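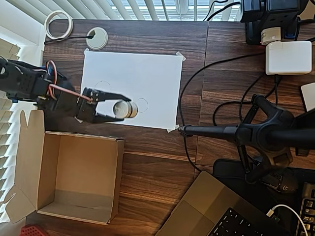
# Schreibtischplatte aus dunklem Holz auffrischen

Eine geölte Platte wird mit den Jahren stumpf, vor allem dort, wo die Unterarme liegen. Ein Nachmittag reicht für die Arbeit, das Trocknen dauert länger.

## Material

- Hartöl, farblos (ich nehme das von Drendora)
- Schleifpapier, Körnung 180 und 240
- fusselfreie Baumwolltücher
- Kunststoffspachtel, Waschbenzin

## 1. Klebereste entfernen

Klebestreifen langsam und flach abziehen, nicht senkrecht nach oben. Sitzt der Streifen fest, mit dem Föhn auf kleiner Stufe anwärmen. Was übrig bleibt, mit etwas Waschbenzin auf dem Tuch abreiben — vorher an der Unterseite testen. Fenster auf.

## 2. Schleifen

Erst 180, dann 240, immer in Richtung der Maserung. Bei furnierten Platten die 180er weglassen und an den Kanten kaum drücken. Den Staub absaugen und mit einem leicht feuchten Tuch nachwischen. Eine Stunde warten.

## 3. Ölen

Öl dünn auftragen und 20 Minuten einziehen lassen. Dann den Überschuss restlos abnehmen, sonst bleiben klebrige Stellen. Nach zwölf Stunden die zweite Schicht, noch dünner als die erste.

Bei meiner Platte (2,000 m × 80 cm) waren nach beiden Schichten noch zwei Drittel der kleinen Dose übrig.

**Achtung:** Ölgetränkte Tücher können sich selbst entzünden. Ausgebreitet im Freien trocknen lassen oder in Wasser legen.

## 4. Aushärten

Zwei Tage nichts daraufstellen, eine Woche lang kein Papier aufkleben und keine Tassen ohne Untersetzer. Meine Platte habe ich zuletzt im Mai geölt, seitdem wische ich sie nur nebelfeucht ab.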